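Gisumell Brings Its Hindia Stacking Bowls Back in Three Colors

Gisumell, the housewares company, will start selling its Hindia line of plastic bowls again on 30th September. The bowls come in orange, lime green and yellow, and all three colors are sold singly or in a mixed set.

The Hindia bowl was dropped from the catalog 2 years ago when the company moved to a smaller warehouse. Stores kept asking for it, mostly on behalf of customers who had lost or cracked one bowl and wanted to replace it without buying a whole new set. 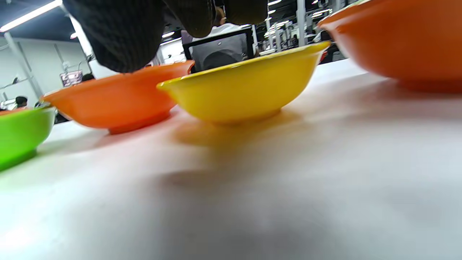
The shape has changed very little. It still has a wide rim, sides that taper down, and a foot ring at the base. The new bowls have a slightly thicker wall, and the foot has been made a little narrower so that one bowl sits inside another without sticking. Each bowl weighs 135 grams and can go on the top rack of a dishwasher. They are not meant for the oven or the microwave.

"People use these for chips, for cut fruit, for sorting buttons," said Katherine Arango, product manager at Gisumell. "We wanted them to come apart easily when you pick up a stack, and the old ones didn't always do that."

Color was the other request. The earlier line included a pale blue that sold slowly, and it will not return. Orange was the best seller by a wide margin, so mixed sets will have more orange bowls than green or yellow ones.

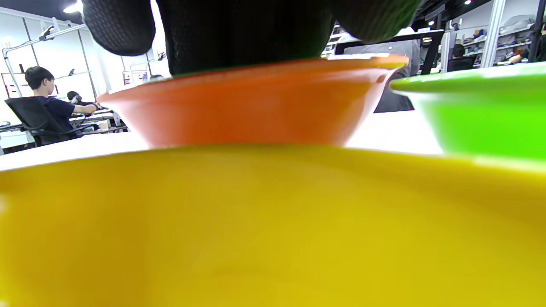
Édgar Villanueva, whose Zapata store carried the first line, said he would have liked to see the blue again but expects the yellow to do well. He has asked for single bowls only, as his customers tend to buy them one at a time and mix the colors themselves.

The first run is limited to 2999 mixed sets. Single bowls will be stocked all year in the same three colors. Orders placed by stores in August will ship first, and 33 stores have signed up so far, including all Pitetti locations. 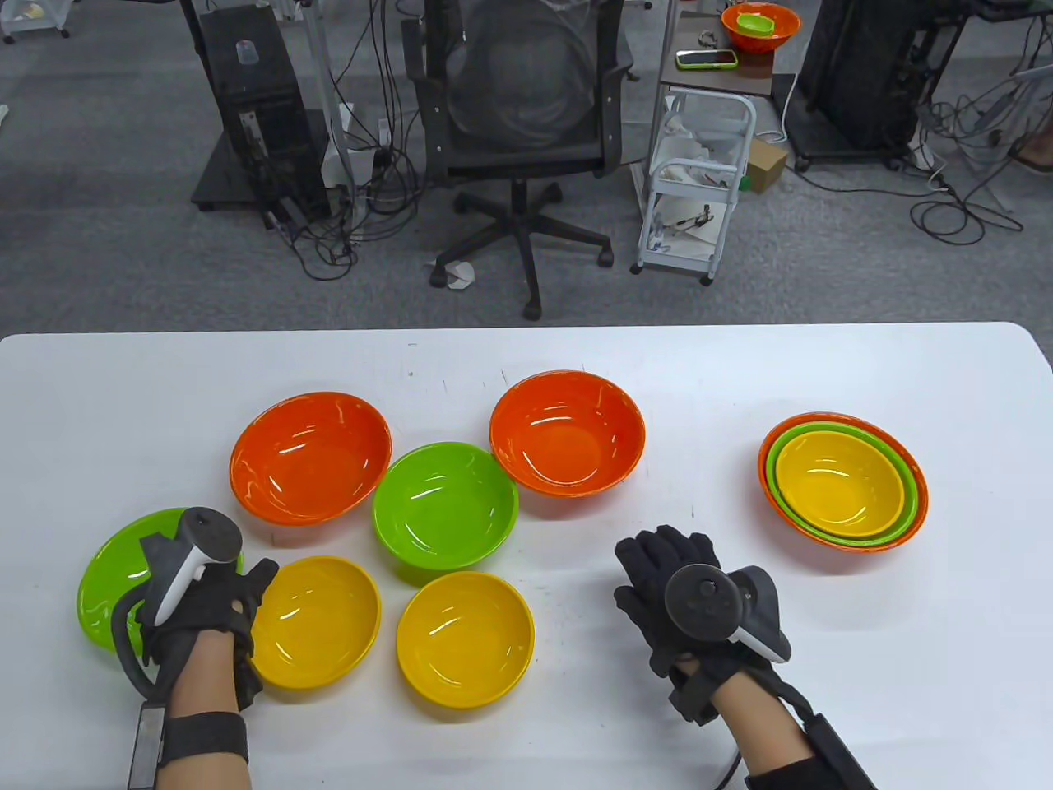
Hindia bowls in orange, lime green and yellow, with three nested together at right.

Lids are sold separately and fit both the old and new bowls. Stores that still have bowls from the earlier line may sell them alongside the new ones at the same price.

Store owners can ask for a price list and samples through their usual Gisumell sales contact.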